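Freestanding shelving, cross bracing vs. back panel

sturach_70
Posted in Workshop & Storage

I have a Drutance upright set, 36 inches wide, no back. Loaded with paint cans it racks sideways if you lean on it. The instructions show one diagonal strap and nothing else. Is one diagonal enough, or do I need the full X? Wall anchoring is out, the wall is brick and I rent.

Renzo Fabbri
Full X. A strap or cable only works in tension, so a single diagonal resists racking one way and goes slack the other. A single rigid bar does both, if the end fixings are decent. I use thin cable because it takes no depth. The layout I mean is two taut diagonals crossing at a center pole, behind a white tabletop:
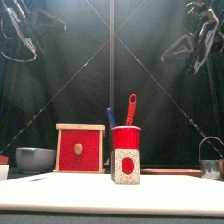 plankton_d
Disagree on cable for storage. A 1/4 inch plywood back screwed every 6 inches is stiffer than any cable you'll tension by hand, and small items don't fall out the rear. Cable also creeps at the clamps.

Renzo Fabbri
Stiffer, yes. It also blocks the back, and the OP hasn't said whether he loads from both sides. Clamp creep is a matter of retightening once after a week under load.

sturach_70
One side only. The paint is 200 lb total, most of it on the bottom two shelves.

bindudton
Then use the panel. Square the unit first by measuring both diagonals — get them within 1/16 before you drive a screw. A panel fixed to a crooked frame keeps it crooked.

Also, neither option does anything for front-to-back tipping. Keep the weight low and put feet on the front.

plankton_d
Agree on the feet. Russo sells a bolt-on outrigger, 2 per pack, but check the hole spacing against your uprights. Mine needed redrilling.

sturach_70
Diagonals are out by 3/8 right now. Will unload it and start there.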